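About Nosaden

Hi, I'm Fahad Jadoon, and I teach people to look after their pets at home. 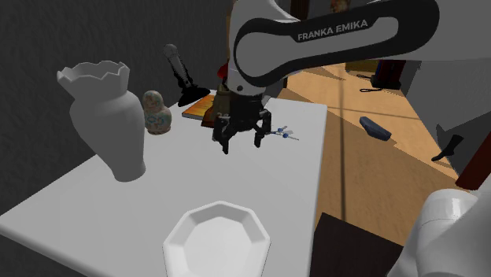
I started Nosaden after my old cat, Janjua, came home from the vet with a bag of medicine and a sheet of instructions I couldn't make sense of. I was fine in the exam room, nodding away, and then I got to my kitchen and had no idea how you hold a cat and a bottle at the same time. So I went looking for a class and there wasn't one anywhere near me! A couple of years and a lot of scratches later, I was teaching it myself. Most people who walk in are scared of one thing, and it's the small, slim syringe-like thing you see lying on the white table, pale with blue and white fittings. By the end of the first evening they're passing one back and forth and chatting about their dogs.

We're a small school. There are three of us teaching, and we run two courses, one for cats and one for dogs (rabbit people, I hear you, please keep emailing). Each course is three evenings long. We cover pills, liquids, ear drops, nail trims, brushing teeth, and how to get a grumpy animal into a carrier without anybody crying. You practice on stuffed toys first. Bring your own if you like – we've had a very patient plush walrus come through.

I should say what we aren't. None of us is a vet, and we won't tell you what to give your pet or how much. That's between you and your clinic. We take over at the point where you've got the label in your hand and a cat under the bed.

Last June we moved out of my garage and into the back half of the old Tatov shoe store, so there's heat now, and parking. We've had 283 people finish a course so far, and I still get Christmas cards from a few of their pets. Janjua made it to a very good age, by the way, and took her medicine in tuna for most of it.

If you'd like to come, send me a note and tell me who you've got at home. I read everything myself, usually late, usually with a dog on my feet – he belongs to my neighbor but he doesn't seem to know that.

14 shares | 3 comments

Contact | © Nosaden Home Pet Care School | Back to top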